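From: Leopold Zürcher
To: Truvberg workshop list
Subject: Re: Marks on the big table, and the pink bin

Engelbert Prantl wrote:
> Before I order anything, can someone tell me what shape the pale
> table is in? I remember scratches, but I don't know if they need
> sanding or just a good cleaning. Enent has a wood cleaner for 33 a
> can, and Kan quoted 293 to refinish the top. Also, is the divided
> bin staying on the table or going on the shelf?

Engelbert,

I would hold off on Kan. Most of the top is fine. The worst of it is a short streak of dark specks with a second, shorter scuff next to it. Those could be grime or they could be scratches, and I can't tell which by looking. There is also a grayish smudge on the wood and a thin curved line that may be nothing more than a fiber.

My plan is to try dish soap and a soft cloth first, then one can of the Enent if that doesn't do it. Please don't use the scouring pads from the sink.

The bin can stay as far as I'm concerned. The compartments are handy and the shelf is full. I only ask that it be kept clear of the round hole in the tabletop, so we can get the lamp cord through. If people want it moved, the shelf at Warnura is 44 and would take it.

I can do the cleaning in October, any time after 4 p.m.
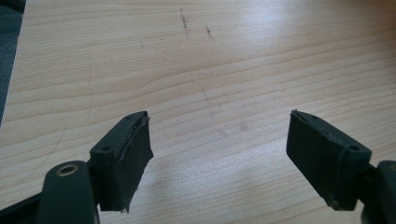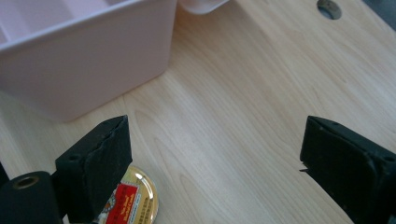 Tabletop, two spots. The pink bin is in the second one.

Leopold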